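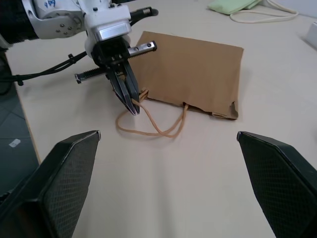
Bench notebook, March. Equipment planning for the bag work.

Started 9.15. Wanted to get the shopping list settled before the prices on the quotes lapse. Budget line for this quarter is 920 and it has to cover fingers, cable management and consumables. The second arm's service comes out of a different pot so I have left it off.

Fingers first. The diamond-pattern pads are good on paper and cloth but they are wide, and a twisted cord handle is a fiddly thing to get hold of with them. The long thin fingers do better on cord. What we lack is a spare set of either. If one tip chips we stop until a replacement comes, and Warstead quote 4 weeks on anything they have to cut. Brosport hold stock but only of the plain pads.

Prices as they stand, all before VAT:

Long fingers, pair, Warstead: 310
Textured pads, set, Warstead: 145
Plain pads, set, Brosport: 58
Cable sleeve and clips, Brosport: 72
Paper bags with cord handles, box, Lâm: 36
Cloth drawstring bags, pack, Lâm: 49

That is 670 in all, leaving 250. Delivery from Warstead is 25 if both items go in one parcel, so they should go on one order. Last time they went on two and we paid twice.

Not sure we need the plain pads. Argument for: they are cheap, they are on the shelf, and they would keep us going while we wait on Warstead. Argument against: anything we record or tune with plain pads will need doing again with the textured ones. I lean towards buying them and keeping them in the drawer for emergencies only. Comments in the margin please.

Cables. The sleeve on the order is for tidying the runs on the left side of the bench, where they hang towards the table edge. I would like them clipped higher. Measure again before ordering, the length I have written on the whiteboard is from the old table and is wrong.

Bags. Paper ones don't last. Corners go first, then the handle pulls through at the glue. I had been treating them as scrap we pick up for nothing, but the free ones are all different sizes and it makes runs hard to compare. One size, one supplier from now on. Lâm do a box in the plain brown, no print. Worn bags to be kept in a separate crate and not thrown out, we still want some creased and torn ones for the harder trials. Cloth bags last far longer and one pack should see us through to summer.

Iltov sent their quote for the force sensor, came in at 11.40. It is well over what is left, even the smaller model. Asked whether they rent. They do, by the month, minimum 6 months, so no. Parking it until the next round. If it goes into the bid it should go in with the mounting plate and the calibration included - the headline price has neither, and I don't want to go back for a top-up as we did with the table.

Also for the next round, in order:

1. Force sensor, plate, calibration
2. Second set of long fingers
3. Matt covering for the bench. The present top is fine but it marks easily
4. Proper shelving for the objects, so they stop living on the end of the table

Afternoon. Rang Warstead. The 4 weeks is from receipt of the purchase order, not from the call, so the form needs to go in first and the rest can follow. They will hold the price to the end of the month. They also asked which screw pattern we have on the finger mounts. I gave the one from the last drawing but want to check it against the part with callipers before signing anything.

Rang Brosport, nothing to report, stock is as listed.

To do:
Check finger mount holes with callipers
Remeasure cable run
Purchase order to Warstead, both items on one order
Lâm order, one box paper, one pack cloth
Ask finance if unspent money carries over. If not, put the 225 left after delivery towards a second set of textured pads and another box of bags

Stopped 16.30. Quotes are in the blue folder, printed, with the Iltov one at the back.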